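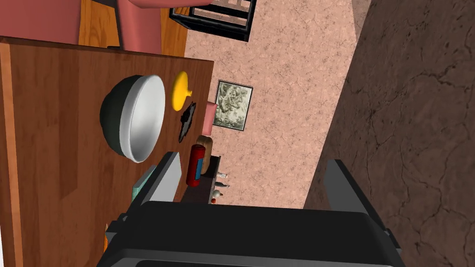

Brusbridge Hard Wax Oil, Satin

We have stocked a lot of wood finishes over the years, and this is the one we keep taking home. Brusbridge is a one-can finish for indoor tables, countertops, shelves and desks. It soaks into the top of the grain and leaves a thin waxy skin, so the wood still feels like wood when you run your hand over it. And the color! Oak goes a shade deeper, cherry gets that warm honeyed look right away, and old pine that seemed past saving comes up beautifully.

The oil is made in small runs from linseed and carnauba, with very little solvent. You will notice a smell for the first evening (a bit like a new cricket bat, if you've ever owned one) and then it fades over the next few days.

What's in the range

Clear Satin is the standard. Clear Matte came in last September and has been just as popular with people who like a dry, raw look. There are also two tints, Zakach Brown and Avow White. Zakach Brown is a rich reddish shade that is lovely on beech, which can otherwise look rather pale and pink. Avow White takes the yellow out of pine and ash – try it on a scrap first, as it shows more on open grain than you might expect.

Details

Can size: 24 fl oz
Coverage: 103 sq ft per can, one coat
Coats: two on bare wood, one for a refresh
Touch dry: overnight
Between coats: 19 hours
Full cure: two weeks
Cleanup: mineral spirits
Sheen: satin or matte

Putting it on

Sand to 150 grit and stop there. Going finer closes up the surface and the oil can't get in, which is the usual cause of a patchy tabletop. Vacuum well, then wipe with a barely damp cloth and let it dry.

Stir the can slowly, right down to the bottom. Pour out a small puddle, spread it with a white pad or a lint-free rag, and work it into the grain in long strokes. Keep going until it looks even and almost too thin. After ten minutes buff off whatever is still sitting on top. Do the end grain last, and give it a second wipe while you're there because it drinks a lot.

Lay used rags flat outdoors to dry, or soak them in water before throwing them out. Oily rags bunched up in a trash can may heat up and catch fire.

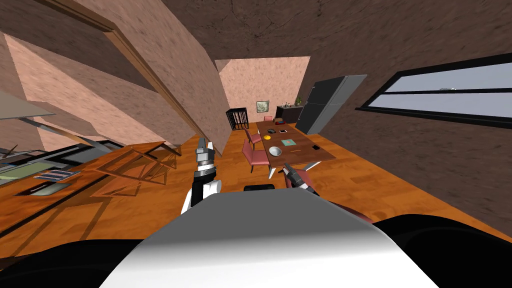
Can I put it over old varnish?
The varnish has to come off first, since the oil needs bare wood to soak into. A scraper gets most of it, and 80 grit followed by 120 and then 150 will clear the rest.

Living with it

Small spills wipe straight off once the finish has cured. For the first two weeks use coasters, keep wet cloths off the surface and hold off on the tablecloth. If you get a ring later on, rub the spot with a gray pad and a few drops of oil, buff it, and leave it overnight. You don't have to redo the whole top – this is our favorite thing about it.

The Yazıcı applicator pad fits the hand nicely and is sold separately, in packs of two. It also does a great job on chair rungs and other awkward curves.

Updated 21/01/2025: both tints are back in stock, and we have 3,960 sample sachets ready to go. Each one covers a test board, and you can add one of every color to your order.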